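Home | Issues | Articles | Authors | Search
Shares 7 | Comments 4

4. Equipment planning and purchase

4.1 What the budget had to cover

The Rana project was funded to collect handling data for household cloth in lived-in homes. The equipment line was fixed before the collection sites were known, and it was written with a laboratory bench in mind. When the work moved into bedrooms, most of that line had to be planned again. A robot arm on a fixed base would have needed floor space that few of the homes could offer, and moving it between sites would have taken up a large share of each day.

We therefore put the arm purchase back to the second year and spent the first year's money on hand-held grippers. Quotes were requested from two suppliers, Orkum and Brarno. Orkum offered a lower unit price but sold finger pads only as part of a full finger set. Brarno sold pads separately. Pads were expected to wear faster than any other part, so the comparison was made on the cost of a year's use, with spares, and Brarno came out cheaper on that basis.

4.2 Matching the purchase to the task

The main task in the first year was the handling of garments on a bed. It sets fairly modest demands on grip force and rather higher ones on finger shape, as the fingers must get close to a flat surface without catching on the bedding. Patterned bedding was kept in place during collection, and no site was cleared beforehand.

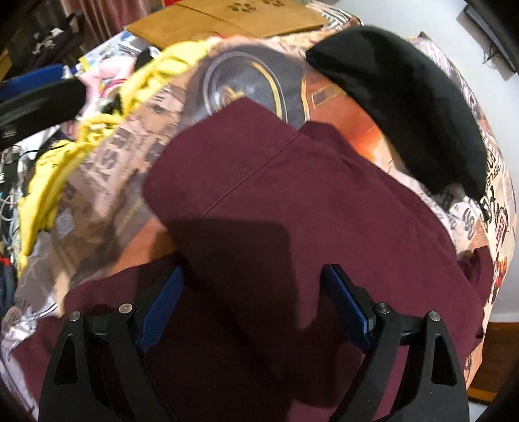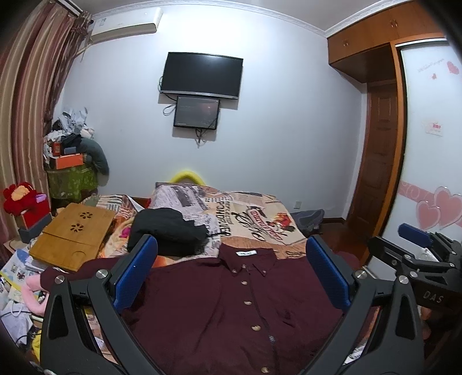

Figure 3. Hand-held gripper work with maroon cloth on a bed with a printed cover.

Three costs were missed in the first plan. The first was transport cases, which the original budget assumed would come with the tools. The second was storage for the recordings. We had allowed for 100 hours and the revised plan called for over 761, so the storage line was the largest single change in the new budget. The third was operator time for checking the tools at each site, which had been counted as part of collection and was later given its own line.

Spare parts were bought in one order in November. We held 4 spare pads for each tool and one spare set of fingers for every two tools. Screws and other small fixings were bought locally from general stock and charged to consumables. Where a part could be swapped by the operator in the home, we held it as a spare; where it had to go back to the supplier, we paid for a repair agreement instead.

4.3 Planning for the arm

The second-year purchase is still open. The Gallau site has asked for a single arm that can use the same fingers as the hand-held tools, and this would let the remaining spares be carried over. The price of an adapter has been included in the estimate, but neither supplier has yet confirmed a delivery time. The estimate also leaves out any change to the rooms themselves, which would have to be agreed with each household and paid for under a separate heading.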